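Soup and a Window Seat at Sasik

I had walked past Sasik for most of the year before I went in. It is on the side street behind the bus station, between a shoe repair place and a shop that sells phone cases, and the sign is small enough to miss if you are looking at your feet. In November I had an hour and a half to fill between a dentist appointment and a train, and it was raining, so I went in.

There are nine tables. Seven of them are for two people and the other two can be pushed together for a group. I took the one by the window, which has a radiator under it and a view of the bus lane. The menu is one sheet, printed on both sides, food on the front and drinks on the back. Nothing on it has a long description. The soup was listed as "soup, bread."

I asked what the soup was and the woman at the counter said white bean with cabbage. Her name is Embla Strömberg and she owns the place. I know that only from the license on the wall and from hearing a delivery driver call her by it. She doesn't hover. She brought the soup, told me where the water was, and went back to slicing bread.

The soup was good. It was thick, with a lot of black pepper and some dill on top, and the beans had kept their shape. I have had plenty of bean soup that was closer to paste. The bread was dark, cut thick and toasted on one side. The butter was soft enough to spread, and I wish more places managed that. If I had a complaint it would be the salt. I added some, and then I added some more.

I have been back four times since then, so I can say a little about the rest of the menu.

The meatballs come with mashed potatoes and a spoonful of pickled cucumber. It is a big plate and I couldn't finish it at lunch. The gravy is on the thin side. A man at the next table asked for extra and got a small jug of it without being charged, so it may be worth asking.

The egg sandwich is the one I order most. Sliced egg, mayonnaise, chives, dark bread. They make it when you order it, so the bread isn't soggy.

The fish pie I would skip. I had it late in the day and the top had dried out. It might be better at noon.

For dessert there is an apple cake and usually one other thing. The apple cake is plain and not very sweet and I like it with coffee. The coffee is filter, you pour it yourself, and the refill is included. There is tea as well, but it is the kind in paper envelopes and I haven't tried it.

People have asked me how it compares to Alham, since that is where I used to go. Alham has better pastries and much better chairs. It also has music, and on my last visit I had to repeat my order twice. At Sasik there is a radio in the kitchen and you can hardly hear it from the tables. I can read there. I finished 200 pages of a library book over two visits and was never made to feel I should move along.
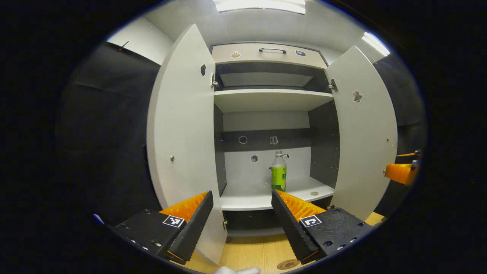 Lunch starts at 11:30 and the busy stretch is from noon until one, when the people from the Plastix office come over. They mostly want takeout, so the line looks worse than it is, but I did wait 15 minutes for a sandwich once. After one it empties out. If you want the window table, that is when to go. They stop serving hot food at three and close at five.

A few practical things. They take cards. The restroom is down a flight of stairs and the stairs are steep, so it would not work for everyone. There is one step at the front door. No high chairs that I saw. Dogs seem to be fine, as there was a brown one asleep by the coat rack on two of my visits. The closest bus stop is Tovar, across the road, and the crosswalk light there takes forever to change, so leave a minute or two early if you have something to catch.

I almost missed my train that first afternoon because I went back for a second cup of coffee. I had also left my umbrella hanging on the radiator. When I came in the next week it was behind the counter with a strip of masking tape on the handle that said "window."

Next time I want to try the pea soup, which is on the sheet but has been sold out every time I've asked. If anyone has had it, leave a comment and tell me whether it comes with mustard.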